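Search this site Go

We use cookies to remember your cart and see which pages people read. OK / Manage cookies

About Wijaya Mending & Linen

Hi, I'm Anjani Nasution, and I mend things for a living.
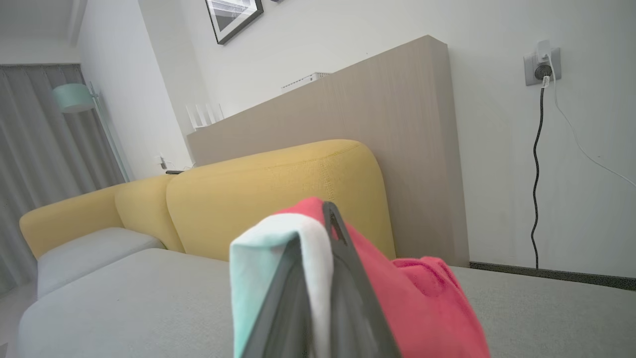 I started Wijaya in the spare room of our place in Piltmont, with my grandmother's hand-crank machine and a pile of tea towels from the neighbours. Wijaya was her name, so it felt right to put it over the door. She could turn a collar so neatly you'd swear the shirt was new, and she taught me on the kitchen floor with a tin of odd buttons between us. I was a hopeless student for years. My first zip went in upside down (Mum still wears that skirt, bless her).

I did other jobs for a long while, mostly bookkeeping for a hardware wholesaler, and sewed at night. Then the wholesaler moved to the city and I didn't. I put a card up in the bakery window saying I'd take in trousers, and by the end of that winter I couldn't see the bed for other people's trousers.

We're in a proper shop now, next to the chemist on Cidon Street, with big north-facing windows and a kettle that gets a serious workout. Uwe Heitmann joined me once the curtains got too much for one person. He trained as a sailmaker and his idea of a light seam is one that will hold in a gale, so if you've got canvas, awnings, a swag or the cover off a boat, ask for Uwe. He also does our dyeing out the back. If you've splashed bleach on something you love, bring it in before you chuck it! A good dark colour hides a multitude of sins.

What we take in: hems, zips, elbows, pockets, moth holes in jumpers, torn sheets, doona covers, tablecloths, curtains, school uniforms. We do visible mending too, the bright patchy sort, and I'll happily talk you into it if you let me. What we don't take in: leather jackets, wedding dresses that are needed by Saturday, and anything that's still got the dog hair on it. Please wash it first. I'm not fussy about ironing.

Prices start at $18 for a simple hem and go up from there depending on how much unpicking there is. I'll always tell you the price at the counter, and if I reckon the thing isn't worth fixing I'll tell you that as well. Most jobs are ready in a week, longer before Christmas and in the fortnight before school goes back.

Last year 1,819 pieces came across the counter, which I only know because Uwe keeps a ledger and I do love a ledger. Of those, 173 were the left knee of somebody's kid's school pants. I have no theory about the left knee.

We run a mending night called Pluder on the last Thursday of the month. Bring something with a hole in it and we'll show you how to darn it, or just come for the slice and a natter. Thread and needles are supplied. It's $18 a head, same as a hem, and the June one still has a few spots.

Parking's easiest around the back, off the laneway. If the door's shut and the light's on, give it a shove, it sticks when it rains.

Anjani

Page last updated 5/27/24

Get our newsletter! Mending tips and Pluder dates once a month. Enter your email Subscribe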